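Rolling small flatbreads on a tray

14 Sep 2024

I get asked about my little roller every time I put flatbreads on the table, so I've finally sat down and written out how I use it. It's the short kind with one handle, a bit like a paint roller, and I bought mine at Stondero when I was in there looking for a colander. I use it far more than my big rolling pin these days, mostly for things the size of a saucer, and mostly on a plastic tray so I don't have to scrub the whole bench afterward.

This isn't really a recipe page. I'll give you the dough I make most often, but any soft white dough will do, and if you've already got a favourite you can skip down to the rolling.

The dough

I use two cups of plain flour (I've been on the Andano one lately, which takes a bit more water than my old brand), a good pinch of salt, a big spoonful of yogurt, a splash of oil and enough warm water to bring it together. Start with half a cup of water and see how you go. It should come away from the bowl but still feel a bit tacky on your fingers. Knead it for 8 minutes. I know, I know, it feels like forever, so put some music on! Then cover it with a bowl or a damp tea towel and leave it for half an hour, longer if you've got errands to do.

If you're making it the night before, oil it lightly, pop it in a container with a lid and keep it in the fridge. Let it come back to room temperature before you try to roll it. Cold dough is stubborn and you'll only get cross with it.

Setting up

You want a tray with a flat bottom and enough space for the roller to travel. A lip around the outside is handy for keeping flour off everything, but you do have to watch it, and I'll get to that in a minute. I like to turn my tray a little so the long side follows the direction my arm naturally goes. If you line it up dead straight with the edge of the bench you end up rolling with your elbow jammed into your ribs, or I do anyway.

Put a damp cloth flat under the tray if it slides around on you. Dust the tray very lightly, and I do mean lightly. A heavy layer of flour makes the dough skate about in front of the roller and you can chase it for ages without getting it any thinner. I keep extra flour in a small tub within reach, but behind the tray, where I won't knock it with the handle.

Pull off a piece of dough about as big as an egg, tuck the edges under to make a ball, and squash it with your palm before the roller goes anywhere near it. A tall ball just gets shoved along. Once it's a fat little disc, set the roller down in the middle.

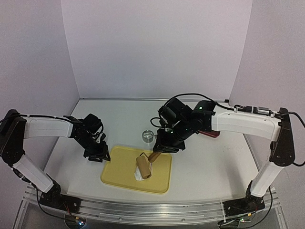 The roller down on the dough, with the tray turned a bit and a small clear container behind it.

Rolling

Start from the middle and push away from you, easing off before you reach the edge of the dough. Lift, go back to the middle, and roll toward yourself. Then give the dough a quarter turn and do the same again. It's tempting to scrub back and forth like you're painting a fence (I did this for months!) but that's how you get a long skinny tongue of dough when you wanted a round one.

Keep the handle low. With a one-handed roller the pressure comes in from one side, and if you hold the handle up high you'll tip the cylinder and press harder on one end. You can tell it's happening when one side of your flatbread is nearly see-through and the other is still chubby. Drop your wrist, slow down, and turn the dough more often.

About that lip. If your roller is wide and your tray is small, one end of the cylinder can ride up onto the raised rim, and then it isn't pressing on the dough at all. Keep the dough near the centre, and take short strokes. For bigger breads I give up on the tray completely and use the bench with my long pin.
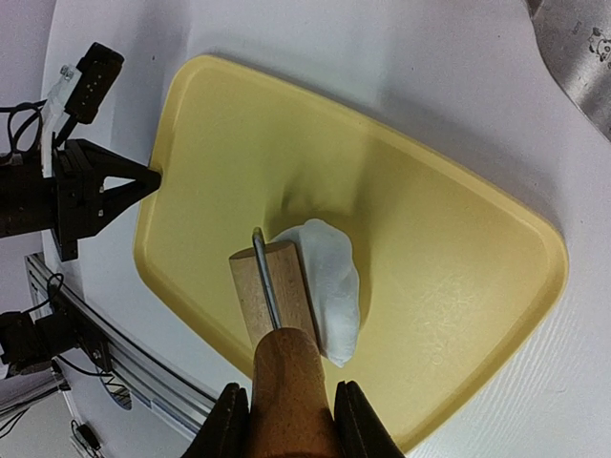 Tray on an angle, rounded corners and raised rim. The middle is where you want to be working.

If the dough keeps springing back, leave it be for a few minutes and roll a different piece in the meantime. I usually have two or three on the go under a tea towel and swap between them. And if it's sticking to the wood, don't reach straight for more flour. Peel it off, rub the cylinder with a floury hand, and try again. If it's still grabbing, the dough is too wet and wants a bit of kneading with extra flour.

Bunched up dough isn't a disaster either. Gather it back into a ball, let it rest, and have another go. The second try is sometimes a little tougher to eat but I've never had a complaint.

Cooking them

Get a heavy pan good and hot with no oil in it. Lay the flatbread in, wait for bubbles, flip it, and give the other side a bit less time. Stack them in a clean tea towel while you do the rest so they stay soft. We have them with the olives and dip from Karamanlidis, or with butter and garlic if I've left it too late to go to the shops.

Cleaning up

Let any dough smears dry on the tray, then flick them off with a plastic scraper. Going at them wet just spreads the paste around. Warm soapy water and a soft cloth after that.

Please don't use a metal scraper, and don't cut dough on plastic. Every nick and scratch gives the next batch something to hang on to, and flour settles in them too. Scuffs won't hurt anything as long as the plastic washes up properly. Once you can catch a fingernail in a scratch, though, I'd keep that tray for something other than food.

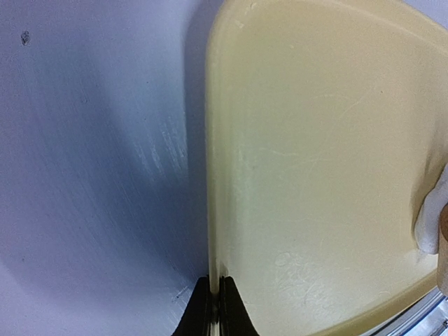 Fine scratches and cloudy scuff marks on cream plastic, with the raised edge running down the side.

Get into the rim with an old toothbrush, especially the corners. Flour packs in there and goes like cement.

The roller shouldn't go in the dishwasher. I wipe the wood with a damp cloth, pick out any dough where the metal meets the cylinder (a toothpick works well), and stand it somewhere airy. Every now and then I rub a bit of food-safe mineral oil into the wood and leave it overnight. Mine had started to squeak last December, and a tiny drop of the same oil where the roller turns fixed it.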